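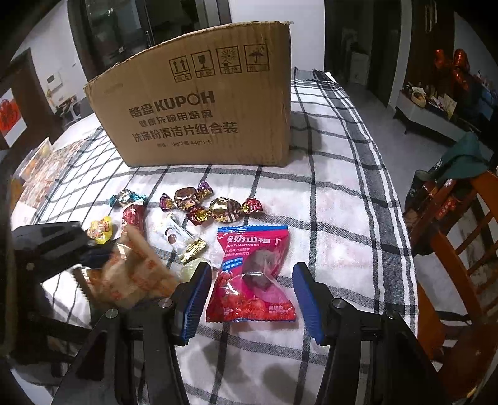

Fig. 9. Handling symbols on a shipping carton: two arrows, glass, sun, umbrella.

Print this page | E-mail this page

Section 9: Receiving and Unpacking Your Tondard Shelf Unit

Welcome to the part everyone wants to hurry through! We understand, we really do, but a few quiet minutes with the cartons will make the rest of this guide go much more smoothly. Your Tondard ships flat in two cartons, one for the uprights and shelves and a smaller one for the hardware and the glass door.

Before you open anything, take a look at the marks printed on the outside. Most of them are the same the world over, so they are worth knowing whatever language the rest of the carton happens to be in.

Two upward arrows: keep this end on top.
Wine glass: fragile, handle gently.
Sun over a roof: keep out of direct sunlight.
Umbrella: keep dry.

1. Bring both cartons indoors and set them down with the arrows pointing up. The larger one weighs 30 kg, so please ask a friend or neighbor to take the other end.

2. Check the corners and seams. If you find a crushed corner or a tear, take a photo before you cut the tape and write a short note on the delivery slip.

3. Let the cartons stand unopened overnight if they came in from a very cold or very hot truck. Wood likes to get used to a room slowly – much like the rest of us.

CAUTION: Do not push a knife straight down through the tape. The glass door lies close to the top flap. Use a short blade and cut along the seam at a low angle.

4. Open the smaller carton first and lift out the hardware bag, part no. 112. Pour the contents into a shallow dish or an old muffin tin, and check them against the parts list in the back of this guide.

5. Lift the glass door out by its long edges and lean it against a wall on a folded blanket, well away from pets and small children. You won't need it again until Section 12.

6. Open the larger carton on the floor, peel the flaps all the way back, and slide the shelves out one at a time. Leave the foam corners on for now.

NOTE: Please keep the cartons until the unit is standing and you are happy with it. Returns travel best in their own packaging, and the flattened cardboard makes a very nice kneeling mat for the next few steps.

If a part is missing, call the Fendeo parts desk at extension 523 and ask for Zofia Jabłońska or Siiri Vasiliauskas. Have the number from the carton label handy, and tell them which step you had reached. Small hardware is mailed out free of charge.

When everything is laid out and accounted for, go on to Section 10, Joining the Uprights.

Print this page | E-mail this page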